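3. How people reheat lunch, and what I did about it

3.1 Getting the diaries back

I should say up front that I never planned to write a paper about leftovers. I was supposed to be studying how office workers split up their lunch hour, and the reheating kept getting in the way. Every time I sat down with a pile of diaries, there it was again: ten lines on the walk to the kitchen, the wait, the stirring, the second go because the middle was still cold, and then one sad line on the meal itself. So I gave in and changed the topic.

We mailed out 500 diaries to people who work at four office buildings in Brakumby, and 200 came back filled in well enough to use. (A few more came back with soup on them. I kept those in a separate folder, and I'm fond of them.) Each diary asked for the food, the tub or plate it was heated in, the time punched in, and whether the person went back for another round. Chunhua Song read all of them alongside me and we coded every entry twice, once apart and once together over very strong tea. That gave us 924 reheating events, a lot more than I'd hoped for when I begged for the printing money!

What people wrote about containers surprised me most. I expected plates. Plates are what the instructions on frozen dinners ask for, and plates are what my mother would want. But the word that came up over and over was "tub," usually the same tub the food had been carried in, straight out of the bag and into the oven with the lid off or half off.
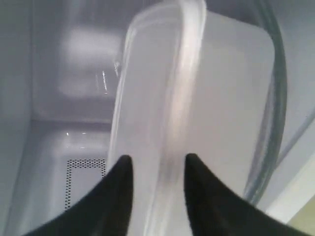 Figure 3. Plastic food container inside a microwave oven.

3.2 Guessing the time

Here's where I got a little obsessed. We asked people to write down the time they chose before they pressed anything, and then to add whatever happened next. Very few of them had a reason for their number. They wrote things like "two minutes, always two minutes" or "whatever the last person left on there." One woman at the Tendico building heats everything in bursts and checks between each one, and her notes are so careful that I wanted to hire her.

I had a theory going in that people with a familiar oven would guess better than people who had just changed offices. I liked that theory a lot. It made sense over dinner and it made sense on the whiteboard. The diaries don't really back me up, though. The newcomers went back for a second round no more often than the old hands did, as far as our coding can tell, and they wrote longer notes about it too. 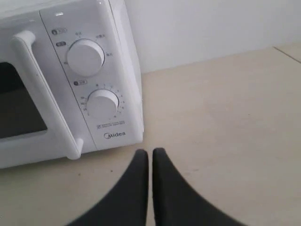
Part of the trouble is that a time on its own tells you very little. Two minutes for a cup of rice and two minutes for a block of lasagna are different jobs, and our diary form had one small box for both. If I ran this again I'd ask for a rough portion size, maybe with little drawings to circle. Chunhua wanted that from the start and I talked her out of it to keep the form on one page. She was right, and I've told her so in writing now.

We also tried sorting the entries by whether the food was stirred partway. Stirrers complained less about cold centers, which fits what anybody's grandmother would say, but stirrers also ate more soups and stews, so I wouldn't hang much on it. You can't stir a slice of pizza.

3.3 Waiting in line

The Cokix building has the longest lunch rush, and its diaries read differently from the rest. People there mention each other. They trade places, they tell a coworker to go ahead, they cut their own time short when somebody's standing behind them. I counted 80 entries that mention another person waiting, and I had to go back through and read them all again, because the tone changes so much from one to the next.

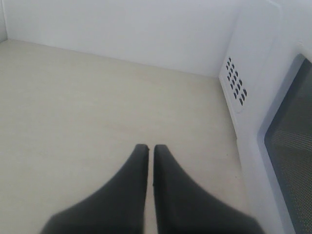
Some of them are downright sweet. A man saved his turn for a friend stuck on a call, and she wrote the same story in her own diary without knowing he had. Others are mostly grumbling about splatter and who ought to wipe it up. Cleaning wasn't on our form at all, and people wrote it in the margins anyway, sometimes sideways. I've put the margin notes into their own table, and section 4 goes through them by building, starting with Cokix.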